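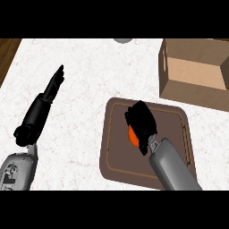
2 min read

Remote demonstrations move to the simulated kitchen

The Bostamine project has switched its two-arm demonstrations from the bench to simulation. Operators drive both arms by remote control, one hand controller per arm, and every joint position and gripper command is logged with the rendered view.

The first task set uses a marbled counter, a cutting board and an open cardboard box. In the step shown, the right gripper has the orange object over the board while the left is closed and empty. Idle time on one arm is kept in the recordings. Birutė Sepp, who maintains the training code, asked for this after an earlier policy moved both arms whenever either one was needed.

By the end of February the team had logged 398 demonstrations, of which 110 were rejected, mostly for grasps that slipped in the physics engine or for operators pausing too long between steps. The target for the first training run is about 900.

Ilze Kivi has revised the operator notes. Two changes matter:

Close the gripper fully before lifting. Partial closure looks fine on screen and fails on replay.

Keep the forearm clear of the object on approach where possible. The policy sees only the rendered view, and an object hidden by the arm gives it little to work with.

Controller time is booked through Justinas Kļaviņa. New operators should allow two sessions for practice before recording.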